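Temps de lecture : 3 min

J'ai lu trois fois le communiqué sur le futur circuit de Jiltport et je ne sais toujours pas où les gens vont se garer. On nous parle d'un tracé de 5,2 kilomètres, d'un dénivelé « spectaculaire », d'une épingle taillée pour les dépassements. Très bien. J'ai entendu la même chose pour Heltden, mot pour mot ou presque, et la première course là-bas a été une procession de 52 tours derrière la même voiture.

Je ne suis pas contre les nouveaux circuits par principe. Mais je me méfie de ceux qu'on déclare géniaux avant que quelqu'un y ait freiné tard sous la pluie. Les simulateurs disent ce qu'on veut bien leur faire dire. À Heltden aussi, le simulateur promettait trois zones de dépassement. J'étais en tribune au virage 4, qui devait être la première des trois, et j'ai surtout vu des dos de casquettes.

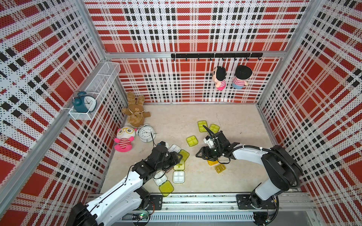 Deux bras, un rail et des petites boîtes carrées au sol.

Revenons aux chiffres, parce que le dossier de presse en est rempli. 3 161 places en tribune principale pour l'ouverture, ce qui est peu, et 60 euros la journée d'essais, ce qui est beaucoup pour regarder des voitures rentrer au stand. Le week-end complet monte à 678 euros dans la tribune couverte. À ce prix-là, j'aimerais au moins qu'on me montre un plan avec les écrans géants dessus. Il n'y en a pas. Il y a par contre une double page sur l'« expérience premium », avec une terrasse qui, si je lis bien l'orientation du dessin, donne sur l'arrière du paddock.

Et puis il y a la ligne droite. Elle est longue, on nous le répète à chaque paragraphe, comme si la longueur suffisait. Une ligne droite sert à quelque chose si on peut suivre de près dans le virage qui la précède. Or celui-ci est un gauche rapide, en appui, exactement le genre d'endroit où la voiture de derrière perd son aéro et lâche deux longueurs. Je veux bien avoir tort.
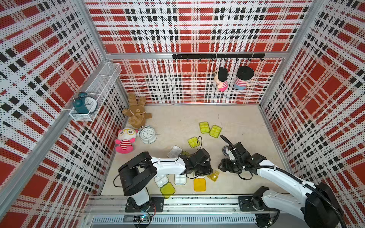
Le calendrier m'inquiète encore plus que le tracé. La course est annoncée pour avril, coincée entre deux manches lointaines, avec un asphalte qui aura eu à peine l'hiver pour vieillir. Les organisateurs assurent que tout sera prêt. Moi, je pense au réveil turquoise à deux cloches, dans son panier en grillage blanc, et je me dis qu'il leur en faudrait un pareil dans chaque bureau, remonté tous les soirs. Un bitume trop jeune, ça donne une piste sale, une seule trajectoire propre, et tous les pilotes qui se plaignent du grip à partir des premiers essais. On l'a vu à Heltden, encore lui, où la ligne extérieure est restée impraticable tout le week-end.

Il paraît que l'écurie Bittencourt a déjà envoyé des gens sur place et qu'ils sont revenus enchantés. Je n'ai jamais vu une écurie revenir d'une visite protocolaire en disant que c'était raté. On les promène en minibus, on leur sert à déjeuner, ils trouvent le premier secteur « fluide ». Chez Rollano, silence complet, et ça m'intéresse davantage.

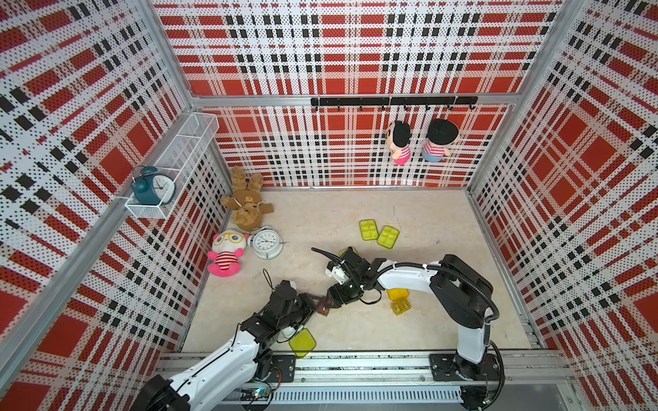 Leur voiture de l'an dernier mangeait ses pneus arrière dans les longues courbes, et le deuxième secteur de Jiltport n'est fait que de ça. S'ils n'ont rien à dire sur le tracé, c'est peut-être qu'ils ont fait leurs calculs. Ou alors ils étaient en vacances, je n'en sais rien.

Est-ce que j'irai ? J'ai regardé les trains - deux changements et un car - et j'ai refermé l'onglet. Je le rouvrirai sans doute quand les billets des pelouses seront en vente, s'il y a des pelouses. Le plan n'en montre pas non plus.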